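Do you need a fancy whiteboard cleaner?

Apr 12, 2021

I've been reading the claims on the Droltard board spray again, and I'm still not buying it. "Like new for 1,500 wipes," they say. Who counted? My last bottle was gone by December, and the board had a gray haze long before that – the same haze I used to get with plain water and a rag.

Glare makes it hard to judge anyway. Under overhead lights every glossy surface looks clean from the right spot.
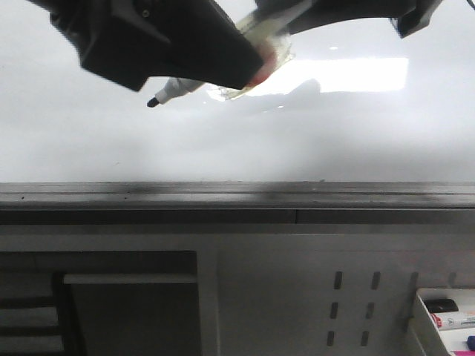
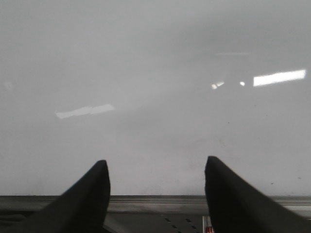
What about the tray?

The ads never get to the tray. Dried marker dust settles there, then rides back up on your sleeve. I wipe mine with a damp paper towel, five minutes at most. Ellov sells a tray brush for this. I'll pass, at least until somebody lends me one.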